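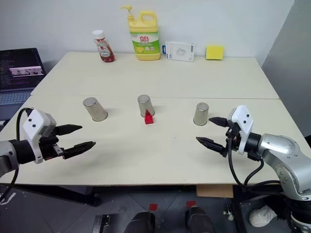 The Hultham Community Meals Programme has completed its second reporting period under the Villalobos grant, and the work agreed for the period has been carried out within budget. The main task was to bring the lunch club and the family sessions under one roof at the Pleken Hall. Two light-coloured rectangular tables pushed together end to end give a long surface of the sort the sessions need, and stainless steel cups stored upside down are now the standard drinking vessel at every sitting. Disposable cups were withdrawn in February.

Attendance

The programme served 1,608 meals in the period, against a target agreed with the Trust of 2,000. The shortfall arose almost entirely in the first weeks, when the kitchen was closed for repairs to the extraction system. Numbers have since recovered, and the midday sitting regularly reaches its limit of 60 places. A waiting list has been opened for the family session, and Elvia Galindo is reviewing whether a later sitting could be offered.

Staffing

Faustino Becerra took up the post of kitchen supervisor and has completed his food safety training. The post of assistant cook remains vacant after one round of advertising – the hours offered were the reason most often given by applicants who withdrew. A revised post of longer hours will be advertised shortly, and the cost can be met from the existing salary line.

Supplies and finance

The contract for dry goods was moved to Fimetti following a comparison of three quotations. Deliveries have been reliable, although the minimum order of £300 has at times left the store cupboard over-full. Sotiris Triantafyllou has asked the supplier to consider a lower figure. Spending on fresh vegetables was higher than planned and has been offset by savings on disposable items.

Next period

Priorities are the appointment of the assistant cook, a decision on the later sitting and the repair of the side entrance ramp, for which the landlord has accepted responsibility in writing. No change to the payment schedule is requested. Queries on this report should be addressed to Iraís Solís, Programme Manager.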